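We use cookies to improve your experience. Accept | Manage settings

Recession Forecasts: Reader FAQ

Is a soft landing already in the bag?
We doubt it. Skomberg called one in June, and Pinero followed within weeks. Both had predicted a slump only six months earlier, on much the same data.

Should I trust the consumer confidence surveys?
Up to a point. The Closberg survey reached 3404 households, a decent sample, but people who say they feel gloomy often keep spending anyway. Watch what they buy. 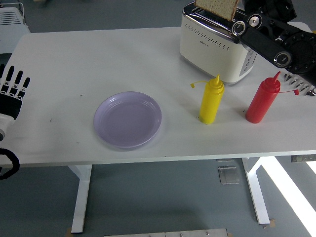 Ketchup, mustard and a plate on a white table.

Doesn't falling inflation mean lower prices?
No. Prices are still going up, just more slowly. Any headline that says otherwise deserves a second look.

Van Acker expects 3 rate cuts next year. Will we get them?
Maybe. Van Acker also expected some 2 cuts this year, and we're still waiting. Ask what the forecaster is selling before you refinance anything.

So which forecast do you use?
None of them alone. We read the range and assume it's too narrow.

Updated Dec 2, 2023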